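Permanent residence in Nalent

Permanent residence is a legal status that lets a foreign national live and work in Nalent without a time limit. It is granted under the Residence Act and is separate from citizenship. 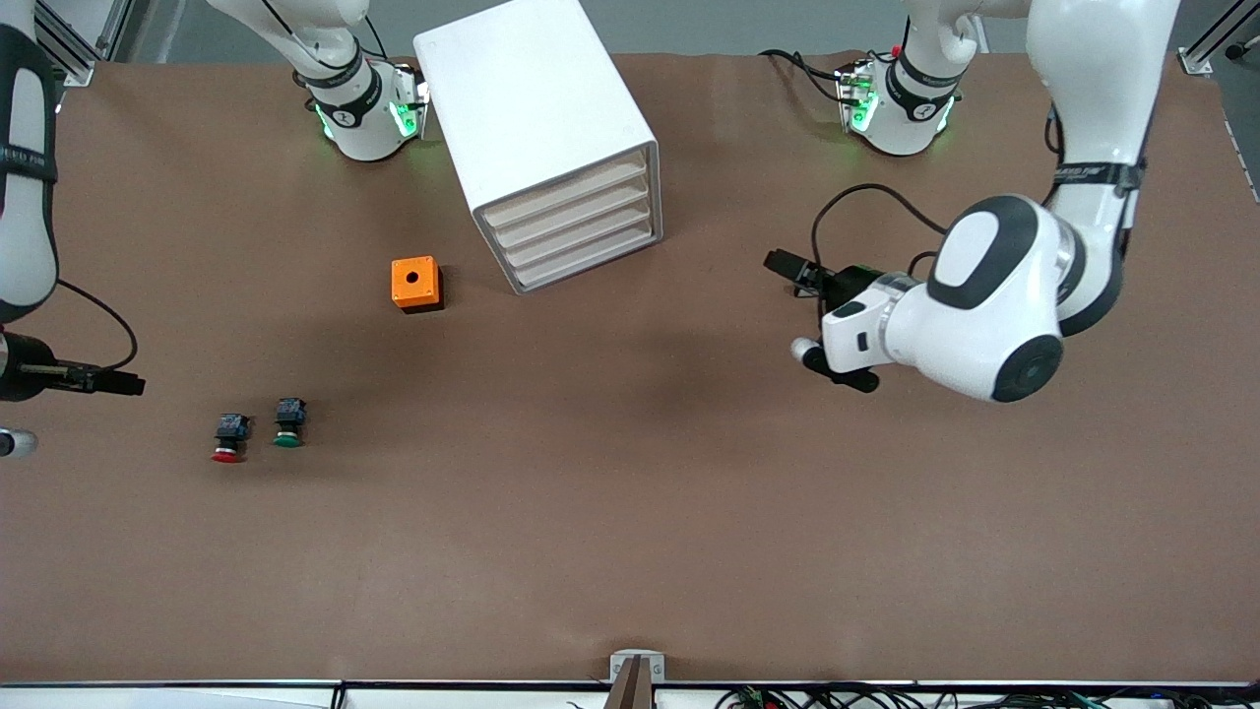 Overview

A permanent resident of Nalent may live anywhere in the country, take any job that is not reserved for citizens, run a business, and study at public institutions at the domestic rate. The status itself does not expire, although the card that proves it has to be replaced from time to time. Permanent residents do not hold a Nalent passport and cannot vote in national elections. They may vote in municipal elections after registering at their local town hall.

The status is handled by the Residence Office, which has its main building in Prorutance and a second counter in Taheri. Applications from outside the country go through a consulate, which forwards the file to Prorutance for a decision.

Eligibility by length of stay

The usual route is through lawful residence. An applicant must have lived in Nalent for five years without a break on one or more temporary permits. Time spent on a work permit, a family permit or a protection permit counts in full. Time spent on a student permit counts at half its length. Time spent in the country as a visitor does not count.

Short trips abroad do not interrupt the five years. Absences of less than six months each are ignored, provided that all absences together come to no more than ten months over the whole period. A longer absence may be accepted if it was caused by serious illness, pregnancy, military service in the country of nationality, or a posting abroad by an employer based in Nalent.

Eligibility through family

The husband, wife or registered partner of a Nalent citizen may apply after three years of residence if the couple has been married or registered for at least two of those years. The couple must share a home. Separate addresses are accepted when one partner works in a different district, but the office may ask for proof that the household is still a joint one.

Children under 16 are included in the application of a parent and do not file their own. A child born in Nalent to a parent who already holds permanent residence receives the status at birth. The birth must be reported to the Residence Office within 70 days. If it is reported later the child keeps the status, but a late fee is charged.

Parents and grandparents of permanent residents have no separate route. They may apply for a temporary family permit and then qualify through length of stay.

Eligibility through investment or work

A person who has put money into an approved business may apply after four years. The business must have its registered seat in Nalent and must have employed at least two residents during that time. Real estate held for private use is not counted.

Some occupations also qualify for the four-year period. The list is revised every December and takes effect at the start of the next year. It has mostly covered medical staff, teachers and certain skilled trades. An applicant whose occupation is taken off the list keeps the benefit if the work began while the occupation was still on it.

Income and housing

Applicants must show that they can support themselves and any dependents. Wages, pensions, business profits and regular support from a spouse are all accepted. Savings can be used to make up a shortfall, but a single adult relying on savings alone must hold at least 3000 in national currency for each month of the year ahead. Social assistance is not treated as income. Having received it in the past does not lead to a refusal if the payments ended more than a year before the application.

The applicant must also have a fixed address. A lease, a deed or a signed statement from the owner of the home is enough. Hotels and short-term rentals are not accepted as an address.

Language requirement

Applicants between 18 and 65 must pass a spoken and written test in the national language at an intermediate level. The test is held at schools in Prorutance, Taheri and several smaller towns. The written part has 51 questions, and both parts must be passed. A person who passes only one part may retake the other within a year.

People who finished at least four years of school in Nalent are exempt. So are people with a medical condition that prevents them from learning or being tested, if this is confirmed by a doctor on the public register.

Application procedure

The application is made on paper or through Findance, the online portal used for most residence matters. Online applicants still have to appear once in person to give fingerprints and sign the form. The following documents are required:

A valid passport
The current residence permit
Proof of income for the last 12 months
Proof of address
The language certificate, or proof of exemption
A criminal record extract from each country where the applicant lived for more than a year in the last ten years

Documents in other languages must be translated by a sworn translator. Foreign birth and marriage certificates usually need to be legalized as well.

The office has six months to decide. The period stops while the applicant is collecting missing papers. A person whose temporary permit runs out during this time may stay and continue working until a decision is made — the receipt for the application serves as proof.

Refusal and appeal

An application is refused if the conditions are not met, if false documents were used, or if the applicant is considered a danger to public safety. Minor traffic offenses are not taken into account. A prison sentence of more than one year normally leads to refusal until five years after release.

A refusal must be given in writing with reasons. The applicant has 30 days to appeal to the administrative court in Prorutance. A new application can be filed at any time, and the fee has to be paid again.

Loss of status

Permanent residence is lost if the holder stays outside Nalent for more than two years in a row. The holder can ask for an extension before leaving, for instance in order to complete a degree abroad or care for a relative. The status can also be withdrawn if it was obtained by fraud.

Divorce does not affect permanent residence once it has been granted. Losing a job or receiving social assistance does not affect it either.

Acquiring citizenship ends the status automatically, and the card must be handed in at the citizenship ceremony.

Relationship to citizenship

A permanent resident may apply for naturalization after holding the status for three years. Dual nationality is allowed only if the other country does not permit its citizens to give up their nationality, or if the applicant is a recognized refugee. Many long-term residents remain on permanent residence for this reason — the rights in daily life are similar, and the original passport can be kept.

See also

Citizenship law of Nalent
Temporary residence permits in Nalent
Municipal elections in Nalent

This page was last edited on October 16, 2025.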